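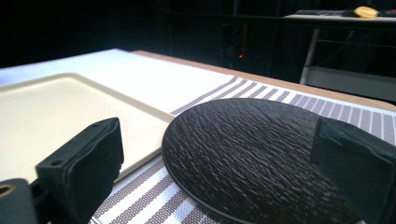
Pranab Fakir wants to know if a second gripper set should go in the first order or wait for next year's budget. First order. I waited, and shipping got me twice.

Anyway, the Kistum hand-held gripper. We paid $684 for one, budget line was 1,000, so I looked like a genius until October. Two screw holes on the left finger top on ours, and screws work loose. Buy threadlocker. Spare fingers are extra, order 4, trust me.

Good: light, black finish doesnt glare, fine for table setting work, plates and trays and so on. Rough-topped plates easier than smooth ones for my crew.

Bad: manual is useless. Support took 9 days to answer. No case in the box, had to budget for that seperately.

Would I buy again, yes, at that price. At full list, no, I'd go back to Trutinano and haggle.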